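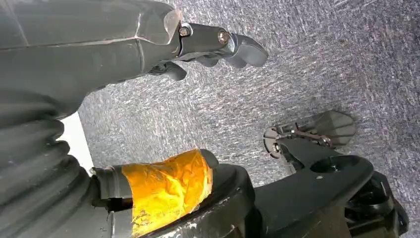
About the Laboratory

The Hayashi Laboratory at the Todden Institute studies how robots with two arms learn tasks from people. The group is led by Renji Kudo and is made up of 14 researchers, students and technical staff.

Our main line of work is a training method called Rerum. A person guides both arms through a task, and the method learns when each gripper should wait for the other. Earlier methods treated the arms as separate learners and often failed at the moment an object passed between them.

Rerum was trained on 3,000 recorded demonstrations. After review, 1,873 were kept for the final training set. The remainder were set aside, mainly for incomplete handovers or gaps in the joint readings. The trained system was then tested on 10 household tasks, including folding a cloth and opening a jar, and it completed eight of them without correction. Threading a cord and closing a zipper remain open problems.

The laboratory shares its review procedure with Bredia, an industrial partner that supports two of our doctoral positions. Results are published under the names of the students who carried out the work.

New members join each September. Inquiries about study or visits should be addressed to the laboratory office.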